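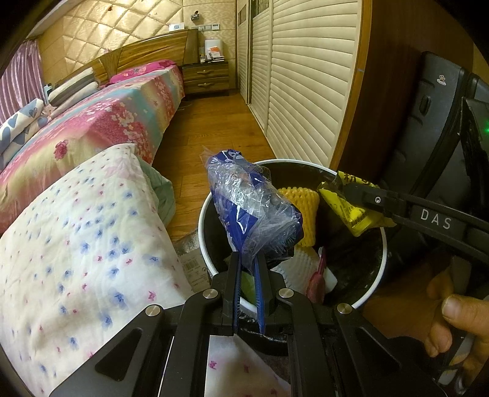
Plastic wrapper going in the bedroom bin.

What my household throws away (and what I got wrong about it)

By Brayden Gagnon
Aug 6, 2026

For my summer project I picked soft plastic packaging, mostly out of annoyance. Our kitchen bin at home fills up so fast and I'd never once looked at what was filling it. My first idea was to do the whole street, which my tutor gently talked me out of, so I ended up with my own house and seven others in Wollwood – 8 homes altogether.

Each home kept a sheet on the fridge through May and ticked off every soft plastic item as it was thrown out. Bread bags, crisp packets, salad bags, film lids, multipack wrapping, all of it. I didn't ask anyone to change what they bought (my aunt did anyway, she went straight out and bought loose carrots and looked very pleased with herself).

When I added the sheets up there were 391 items. I'd guessed in my proposal that most would be crisp and sweet wrappers, as that's what I see lying about in my own room. Wrong! Only 254 of the 391 had been ticked under a proper heading at all, and of those the biggest group by miles was bread and bakery bags. The rest were under "other", which was my own fault for making the headings too narrow. One family had nowhere to put frozen pea bags and wrote me quite a stern note in the margin.

The bit I enjoyed most was the shop visit. I spent an afternoon in Pumau, the little grocer by the bus station, looking at labels. Some packs say to recycle at a large store, some say don't recycle, and some say nothing whatsoever. The Plurkudlow oat bars have their instructions printed under the fold, so you have to tear the wrapper open to read them, and by then most people have eaten the thing and moved on. I asked the manager if customers ever bring soft plastic back and she said a few do, usually the same faces.

I also gave each home a short set of questions. Five of the eight didn't know whether our council takes film at the kerb (it doesn't). Two had been putting it in with the bottles for years. The Bach Lane house had a carrier bag hung on the pantry door just for film, and theirs was the only sheet with no gaps in it, so I think having a place for it helps you notice it.

Problems: people forget. Bathroom and bedroom bins were hardly recorded because the sheet was in the kitchen – I'd put one upstairs next time. I also wish I'd weighed things. A pallet wrap offcut and a sweet wrapper each got one tick, and that can't be right.

If I get to carry on next year I'd like 20 homes and a kitchen scale for each, or at least one scale that gets passed round.

Filed under: Student Projects, Waste & Recycling, Year 12

Comments

peahen_lou: We're the frozen peas family. Note stands.

Martin D: Good read. Did you ask whether people rinse the film first? Ours wouldn't take it otherwise.

Brayden Gagnon: I didn't, and I should have. Adding it to the questions for next time, thanks!

tilly: more bread bags than crisps?? not in my house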